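The Table Came First: A Morning with Oanh Bạch

Oanh Bạch has a habit, when she talks, of laying her palm flat on whatever wood happens to be nearest. On the morning I visited her workshop in Gurncombe it was a stair tread, then a drawer front, and then, for most of two hours and a pot and a half of coffee, it was a maple butcher-block top that she calls, simply, "the pale one."

She has been making and mending tables for a good many years now, first in a rented garage and lately in the long brick building behind the old Angelovski bakery, where you can still find the hooks for the flour sacks if you know where to look (she showed me, twice). She doesn't advertise. People find her because they've eaten at somebody else's table and asked where it came from.

"I never set out to do tables," she told me. "I wanted to do chairs! Everybody wants to do chairs. But a chair is a terrible thing to get right, and while I was getting it wrong people kept asking if they could have the bench I was working on. So the table came first, you could say, and the chairs never really caught up."

I asked her why butcher block, when so many of her customers come in wanting a single wide slab, and she laughed and poured more coffee before she answered.

"A slab is lovely, I won't say a word against a slab. But I like all the narrow boards side by side. You get one that's nearly cream, and then the next one has a bit of honey in it, or a bit of pink, and you've got to decide who sits next to who. It's like doing the seating at a wedding. I'll lay them out dry on the floor and walk around them for a day, and my husband comes in and says, it's wood, Oanh, and I say, yes, thank you, I know it's wood."

The pale one has a darker patch of grain in it, all waves and little curls, and I wondered whether she'd been tempted to leave that board out. She looked a bit shocked at the question.

"Leave it out? I built the thing outward from it. You look at plain maple long enough and it goes quiet on you, and then your eye lands on that curly bit and wakes up again. Some people see a fault there. I had one gentleman ask if it would sand away. I told him it goes all the way down, sir, and so will you if you try." 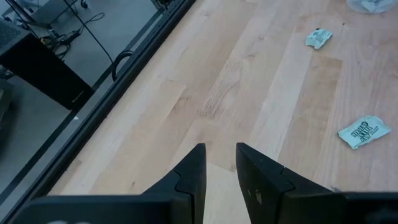
Toon Van Acker wishes more people would ask about the finish before they fall for the color. He told me over the phone that he'd seen too many good maple tops ruined by a thick shiny coat, that a matte surface forgives a family in a way a glossy one never does, and that if it were up to him every new owner would be sent home with a rag and a tin of oil and made to promise to use them.

When I passed this along, Bạch nodded all the way through it.

"He's right, and he's been right for as long as I've known him, which is very annoying. A few scuffs don't bother me. I like a top that's matte and has been lived on a little. If you get a scratch, you rub it down with something fine, always along the boards, and you oil it again and go and have your supper. I use the Pillel oil myself, two thin coats, and I wait overnight in between. People get impatient and put on one thick coat and then they ring me up because the newspaper's stuck to it."

She starts her sanding at 80 grit and works up slowly, and she is particular about the glue, too. For years she bought Fasteck by the small bottle, until she worked out what she was spending and started ordering the big tubs. The clamps she has mostly picked up secondhand. A top like this one, without legs, goes for $1685, and she was shy about telling me so.

"I always think it's too much, and then I sit down and write out the hours and think it's too little. So I stopped writing out the hours."

What would she like people to do with her tables, once they've got them home? She had her hand on the maple again by then, following one of the boards with her thumb.

"Use them. Roll out dough on them, do the taxes, let the kids do their homework there. I had a lady in April who bought one and kept a cloth on it, a thick one, with a plastic sheet over the cloth. I went to visit and I couldn't find my own table! I said, could we just lift up the corner, please, so I can say hello to it?"

The lady lifted the corner. They had lunch there, Bạch told me, and the cloth stayed folded back until she went home.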